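Skirham vol. 9 - did anyone else find the time skip lazy?

inkwell_isla
Finished volume 9 of Skirham last night and I'm not sold. Two whole years gone between chapters, Mudgway is suddenly class president, and we're supposed to accept that he and Escombe patched things up off the page? The series spent eight volumes on those two barely speaking. I want to see the conversation, not hear that it happened.

dnahollow
I liked it. The fight had gone in circles since the culture festival. How many more chapters of staring out of the train window did you want?

inkwell_isla
More than zero. And the festival was the best arc in the book.

pruvost_s
Fans keep saying the author "planned this from the start." Where? I've read the afterwords in every volume and there is no mention of a skip. I'd like a source before I believe it. Looks to me like the school setting ran dry and somebody wanted a new cover outfit.

tautahi772
There was a hint in chapter 112, when the homeroom teacher reads out the graduation list and Escombe's name isn't on it.

pruvost_s
Went and reread it. She reads four names and gets interrupted. You could hang any theory you like on that page.
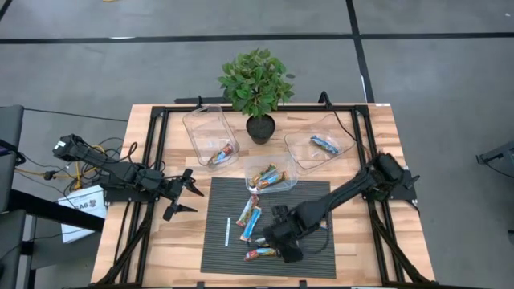

Do I need to read the side story before starting volume 9?

You can skip it, as the side story only covers the summer at the lake and volume 9 never brings it up.

dnahollow
Disagree a little. The lake chapters are where Dirnano stops being a joke character. Without them her speech in volume 9 comes out of nowhere.

inkwell_isla
It came out of nowhere for me and I read them twice. She goes from falling in fountains to giving life advice.

svenja_h
The English release isn't helping. In my copy Mudgway calls her by her last name on one page and her first name on the next, and in a story like this that ought to mean something. Is that the translator or the author? I can't tell, and the publisher's page says nothing.

tautahi772
Same in mine. I took it as him slipping up because he's nervous.

svenja_h
Maybe. I'd buy that if it didn't also happen when he's ordering noodles.

pruvost_s
Volume 10 had better open with a flashback or I'm done. I've said that before, I know. I did sell my volumes 1 to 3 already though, so I'm partway there.

dnahollow
You sold volume 2?? With the rooftop chapter?

pruvost_s
The rooftop chapter is nine pages of wind.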